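Home | Products | Software | Support | Downloads | Contact

Grimalico Task Planner for Two-Arm Cells

5/28/26
By the Gamgate Product Office

Print this page | E-mail this page

Grimalico is a planning and control package for work cells in which two robot arms share one table. It takes a written description of the finished arrangement, compares it with what the cameras report, and produces a sequence of moves for both arms. The package is supplied by Gamgate under annual licence and runs on a standard industrial computer placed beside the cell.

The product is intended for laboratories, colleges and small manufacturers whose work consists of sorting, setting out and putting away small loose parts. Such work is difficult to program by hand. Parts arrive in a heap, the container may have been moved, and the order in which items are picked affects which of them can be reached next.

Setting out a chessboard is the standard acceptance task for each release of Grimalico. The pieces are drawn from open trays and placed on named squares, and the task file may be altered by the customer to suit other boards, racks or fixtures.
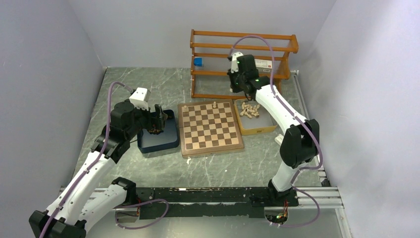 Shared working space is managed by the reservation module. Before an arm moves, the planner reserves the volume through which the arm, its gripper and its cabling are expected to pass. The second arm may plan freely outside that volume and will wait, or take another item, where the two paths would meet. Reservations are released in stages as the movement proceeds, so that an arm is not held back longer than necessary. Cable slack is entered as a separate allowance during set-up and should be reviewed whenever a cable is replaced or re-routed.

Perception

The perception module, Wastov, combines views from fixed cameras with those from cameras carried at the wrist. The fixed view is used to locate trays, boards and other large items. The wrist view is used for the final approach, when the position of a single part must be known more closely. Each camera is calibrated separately, and the results are stored with the cell configuration.

Wastov does not require a board or tray to be square to the table. The position and angle of each fixture are estimated afresh at the start of a task, and again if the fixture is found to have shifted. Where parts lie on their sides or rest against one another, the module offers several possible grips in order of preference. If none meets the set threshold, the arm is moved to a second viewing position before another estimate is made.
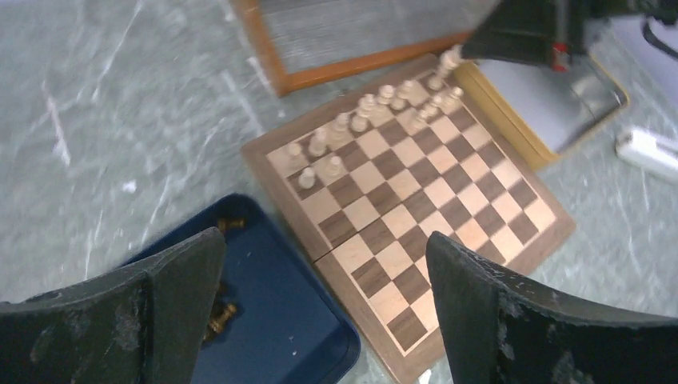 Placement targets are written in the terms of the fixture. A chess piece is assigned to a square, a bolt to a numbered hole, a vial to a row and column. Grimalico converts these into arm positions at the time of the move. Task files therefore remain valid when a fixture is turned or moved within reach of the arms – a point of some value where several users share the same cell.

Task editor

Tasks are prepared in the Sawatzky editor, which is included in the licence. The editor shows the planned sequence as a list, with the arm assigned to each step. Steps may be locked to one arm, placed in a fixed order or left for the planner to arrange. A trial run without motion is available and is recommended after any change to the cell layout.

Every run is recorded. The log holds the camera views, the chosen grip, the commanded path and the gripper reading for each step, and may be replayed in the editor at reduced speed. The current library holds 813 grip templates, which customers may extend with their own.

Technical summary

Arms per cell: 2
Camera inputs: up to 5
Maximum steps per task file: 800
Interfaces: Ethernet, digital input and output
Editor languages: English

Grimalico does not replace the safety functions of the robot controller. Emergency stops, guarding and speed limits must be provided and tested by the party responsible for the cell.

Ordering and support

Licences are issued per cell. The price includes the Wastov module, the Sawatzky editor and remote assistance during installation. Existing customers may install the present release over the previous one without changing their task files, although camera calibration should be repeated. The next maintenance release is planned for August. Requests for a quotation should state the make of arm, the type of gripper and the number of cameras to be connected.

Print this page | E-mail this page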